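Cluvum Recipe Card Set – Data Card

5 min read

Summary

Cluvum is a set of 100 recipe cards for party food, typed up from handwritten and photocopied originals and put into a single consistent layout. It covers dips, slices, finger food and punches. The set is maintained by Shoshana Bellamy. Unit conversion and checking are by Byung-chul Nam.

Contents

- `cards/` – one plain text file per recipe
- `units.csv` – conversion table used for all cards
- `aliases.csv` – ingredient names and their regional equivalents
- `rejected/` – cards withdrawn after testing, with reasons

Card fields

`title`, `serves`, `prep_min`, `cook_min`, `ingredients`, `method`, `allergens`, `source`, `tested`

`serves` is an integer. Ranges in the originals were replaced by the lower value. `tested` is `y` or `n`. A card marked `n` has been transcribed and converted but not cooked. `source` holds the name of the notebook or newsletter, where known.

Units

All weights are in grams and all volumes in millilitres. One cup is 250 mL. One tablespoon is 20 mL, the Australian standard; cards from the Løken notebook were written for a 15 mL tablespoon and have been recalculated. Oven temperatures are in Celsius, conventional. Reduce by 20 degrees for fan-forced.

Ingredient names

Names follow Australian use: capsicum, coriander, icing sugar, tomato sauce. The alias file maps 30 of these to other terms. Brand names were removed except where the recipe fails without the specific product.

Sources

- Munetti notebook – savoury, mostly dips and pastry
- Løken notebook – biscuits and slices
- Studivier newsletter – children's party food, 16 cards, all tested

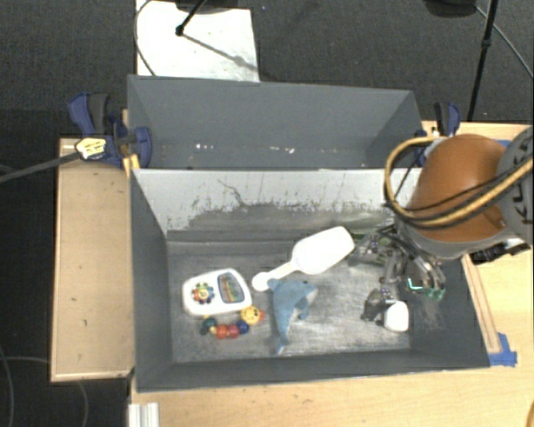
Known problems

- Five cards give no tin size. The field reads `unknown` and the cooking time should be treated as a starting point.
- Allergen data was entered from ingredient lists only. Trace warnings on packaged ingredients are not recorded.
- The spinach cob loaf appears twice under different titles. The quantities differ, so both were kept.
- Colour names for food dye are as written in the originals and don't match current supermarket labelling.

Changes

The July revision corrected the gelatine quantities in the jelly cards and moved two punches to `rejected/`. Corrections should quote the card title and the field name – general comments on flavour are not tracked.

Related

- Cluvum slow cooker cards
- Converting old oven settings to Celsius
- Freezing and thawing party pastry

This site uses cookies to remember your display settings. Accept or manage preferences.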